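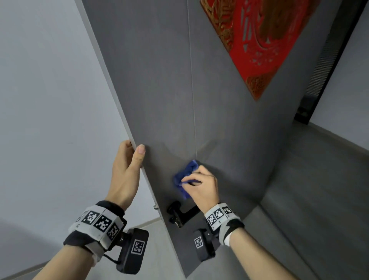 The Door Gets Dressed Last

I have lived in my apartment on Chisholm Street long enough to own three kinds of lightbulb I can't identify, and until this winter I had never once washed my front door. Floors, yes. Windows, twice a year, with complaining. But the door? I opened it and shut it and that was our whole relationship.

What changed was a red diamond. I bought it at the Stesley market in the last week before Lunar New Year, from a stall so packed with paper goods that I had to walk in sideways. Red and gold everywhere – lanterns, envelopes, long banners in pairs, and a rack of diamond panels with curling gold clouds and latticework on them. I stood in front of that rack for 20 minutes. I am not a decisive shopper.

If you didn't grow up with them (I didn't, I married into them), these panels go up for the new year, on a clean door, point down. Many have the character for good fortune in the middle, and some families hang it upside down on purpose, because the word for "upside down" sounds like the word for "arrived." I love a holiday with a pun built into it!

The clean door part is where I got into trouble. You're supposed to sweep and scrub before the new year comes in, and so I filled a bucket, went at my door with a sponge, and learned that what I'd been calling beige was a perfectly nice cream. The edge was the worst of it. Everyone in my house grabs the door by the edge instead of the handle, me included, and there was a gray smudge at hand height that took warm water, dish soap and a fair amount of muttering.

Since then I've been looking at doors everywhere, like a person who just bought a dog and suddenly sees dogs. Gray ones are my favorite for this. Red on gray looks terrific, a lot better than red on my cream, and a flat matte door with nothing fussy on it lets the gold do all the talking. My neighbors in the Ollier building across the way have dark brown doors, and the panels there look very grand and a little bit stern.

A few things I've picked up, mostly by doing them wrong. Let the door dry all the way before you stick anything to it. Tape the back, never the front, and use small loops at the corners so you aren't peeling off paint later. Get somebody to hold the door still while you line up the bottom point, or prop it with a shoe, as I did. And step back into the hall before you press down hard. My first try leaned to the left by 2 inches and I only noticed when I came home with groceries.

It's 12 Feb 2023 as I write this and mine is still up. Some people take theirs down after the Lantern Festival, others leave them until the next year's goes on. I'm with the second group. The corner by the hinge has started to curl and I need to get more tape.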